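Prusero Follow-up Responses, data card

Version: 4
Maintained by: Clitano
Updated: February

Contents

De-identified answers to follow-up surveys from people who finished outpatient treatment for alcohol or opioid use at the Hirkelmont and Bhutto clinics. One row per person per survey. The current version covers 243 people.

Files

responses.csv holds the survey answers
contacts.csv has one row per contact attempt, with channel and outcome
codebook.txt lists every column, its allowed values and its missing codes

How answers were collected

Patients signed a consent form at discharge and picked a preferred channel: text, phone or paper. The survey has 16 items on substance use, sleep, housing, work and meetings attended. Phone answers were typed in during the call. Paper forms were keyed twice and mismatches settled against the original.

Missing values

-8 means the person skipped the item. -9 means the item was not asked. A person who could not be reached has rows in contacts.csv but none in responses.csv. Do not count these people as relapsed or as abstinent. Report them separately.

Known problems

The housing item was reworded in version 2 and the old and new answers do not line up. Use housing_b for anything that compares clinics.
Bhutto recorded call times in local time until version 3. The column tz_flag marks those rows.
Substance use is self-reported. No lab results are included.

De-identification

Names, phone numbers and street addresses were removed before export. Ages over 85 are grouped. Dates are given as days since discharge.

Access

Send a signed data use form to the Clitano data desk. Files may not be passed on or joined to other patient records. If you publish, cite the data set name and version.
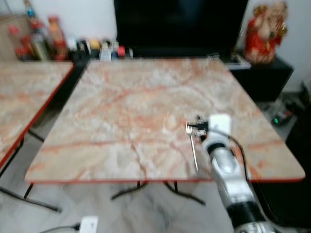
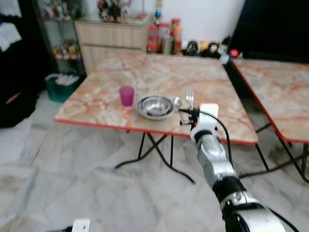
Folding table with marbled top, both pictures; bowls, cup and fork in the second.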